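Foam blocks, cutting and storage

The small foam cubes came out again in February, after two months in a drawer at the Hastenitz flat. I keep them for working out shelf layouts and for stacking puzzles. Foam is quiet on a hard tabletop and light enough that a collapsed stack does no damage.

Colour matters more than I expected. On a light beige surface the purple ones are easy to pick out at a glance. Lime green is acceptable in daylight and poor under the ceiling lamp after 15 minutes of squinting.
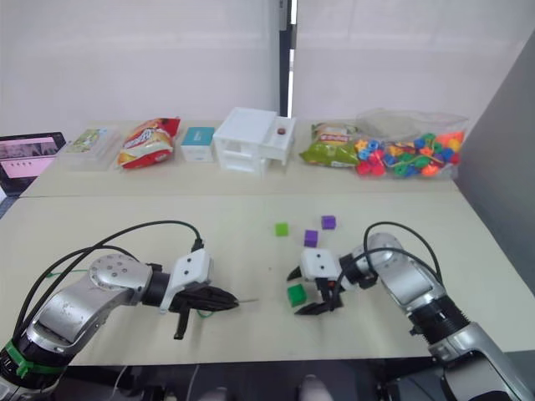

Cutting your own is possible. Anju Semwal lent me a long snap-off blade, which gives a cleaner face than scissors. Mark all four sides before starting, cut in one stroke, and do not press down on the block. Compression is the main source of error: the foam springs back and the face comes out concave. A bag of 100 offcuts from the shop in Fummont gave me enough usable pieces to stop buying them.

For storage I use a lidded box. Bags are no good, as the corners round off if anything heavy is put on top. Dust can be lifted with the sticky side of parcel tape. Washing works too, but the larger pieces took two days to dry on the radiator shelf.

Next job is the drawer itself, which still sticks on the left runner.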